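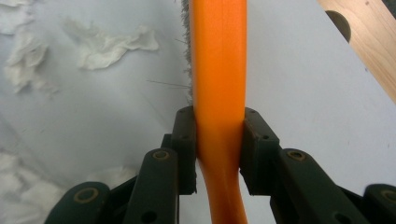 Ekrem Bilgin: Hand brush, every time! I gave up on vacuuming my seed bench last June. The vacuum ate a whole tray of lettuce seed before I'd found the switch.

zillville_dale: Same here, a soft brush is so gentle on the trays. But can we get back to tomatoes? I started 182 this spring (I know, I know) and the potting mix gets everywhere.

Shaohua Qian: 182! I love it. Are you sowing in flats or straight into pots?

zillville_dale: Flats, then I move them up once they have 2 true leaves. Paper towel over the top until they sprout, keeps the surface from crusting. 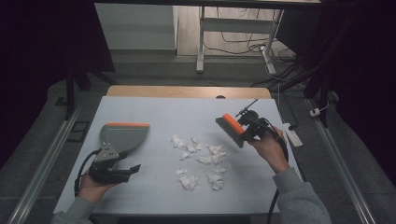 And I mist them at 6 a.m. before work, which is my favorite part of the whole day. The smell!

Aiguo Tang: Gotta disagree on the paper towel. Mine grew mold in no time. Vermiculite, a thin layer, and you can leave it on.

zillville_dale: Vermiculite just floats off when I water, though. Maybe I pour too hard?

Ekrem Bilgin: Water from below! Set the flat in a tray for about 12 minutes and lift it out. Your stems will be so much sturdier.

Aiguo Tang: OK, on that one we agree.

Contact us | © Fevemard Garden Forum | Back to top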